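How a Show Jumping Course Works

A show jumping course is a set of fences that a horse and rider must jump in a fixed order. The rider tries to finish without knocking anything down and without taking too long. This page explains how a course is put together, how the fences are built and how the scoring is done.

What is a course?

A course is laid out in an arena, which may be indoors or outdoors. Outdoor arenas are usually bigger and may have a grass or sand surface. Indoor arenas have tighter corners, so the horse has to turn more often and has less room to build up speed.

Each fence has a number beside it. The rider jumps fence one first, then fence two, and so on to the end. Small flags stand at each side of every fence. The red flag must be on the rider's right and the white flag on the rider's left. A fence jumped the wrong way round does not count, and the rider is eliminated.

The person who plans the course is called the course designer. The designer draws a plan on paper or on a computer, and a copy is pinned up near the entrance for the riders to read. The plan shows the fences, the start line, the finish line and the length of the track. A track might be 500 metres long.

Parts of a fence

Most fences are made from poles and stands. The stands are called wings. A metal or plastic cup is fixed to each wing, and the ends of the pole rest in the cups. Cups are shallow on purpose. If a horse hits the pole hard enough, the pole rolls out and falls to the ground, and the horse is less likely to be hurt.

A vertical is a fence that goes straight up. It may be made of poles, planks or a gate. Planks sit in flatter cups than poles do, so a light touch can bring them down.

An oxer has two sets of wings, one behind the other. The horse must jump high and wide at the same time. The back pole of an oxer rests in safety cups, which let go when a horse lands on the pole.

A triple bar has three poles, each one higher than the last, like steps. Many horses find it easier than an oxer because the shape of the fence matches the curve of the jump.

A wall is built from light blocks that look like bricks. The blocks are hollow and fall when they are knocked.

A water jump is a wide, shallow tray of water set into the ground. A strip of soft material marks the far edge, and a judge looks for a hoof print on it.

Looking after the equipment

Poles, wings and fillers spend a lot of time outdoors. Fillers are the painted boards that stand under the poles. Mud hides the colours, and the colours help the horse to see the fence, so everything is cleaned between shows. At the Calari arena this is done in June, before the outdoor season begins. Chipped paint is touched up, and split poles are taken away. 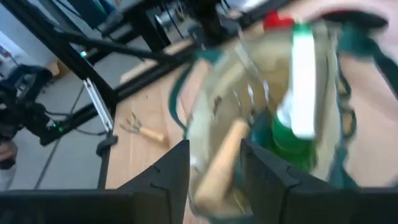

Spray bottle and a tool with a wooden handle, packed in a clear bag.

Cups and pins are checked one at a time. A pin is the small metal rod that holds the cup to the wing. A bent pin can stop a cup from sitting level, and the pole will then roll out too easily on one side.

Distances and strides

A canter stride is the distance a horse covers each time its legs complete one full turn of the canter. For a full-sized horse, designers use a figure of just over three and a half metres. Ponies have shorter strides, so the fences in a pony class are set closer together.

When two fences are placed with one or two strides between them, they are called a double. Three fences placed like this are called a treble. Doubles and trebles share one number, with letters added, such as 6A and 6B. If the horse stops at 6B, the rider must go back and jump 6A again.

Walking the course

Before the class starts, riders walk round the arena on foot. They count their own steps between the fences. Four human steps of the right length are equal to one horse stride. The rider must also allow room for the landing and for the take-off. From this the rider works out how many strides to ask for.

Horses are not allowed to see the course in this way. The rider has to remember the route for both of them.

How scoring works

Points in show jumping are called faults, and a low score is better than a high one.

Fence knocked down: 4 faults
Foot in the water: 4 faults
First refusal: 4 faults
Over the time allowed: extra faults for the extra seconds

A refusal is when the horse stops in front of a fence. Running past the side of a fence is called a run-out and is scored in the same way. The number of refusals allowed depends on the rules of the class. A rider who falls off is eliminated.

A round with no faults is called a clear round. If more than one rider is clear, there is often a jump-off. The jump-off course is shorter, and some fences are made higher. The fastest rider with the fewest faults wins.

Words to know

Arena: the fenced area where the class takes place.
Canter: a pace with three beats, faster than a trot and slower than a gallop.
Filler: a painted board placed under the poles.
Ground line: a pole on the ground in front of a fence that helps the horse judge where to take off.
Line: two or more fences placed one after another, with a set number of strides between them.
Wing: the stand that holds up one end of a pole.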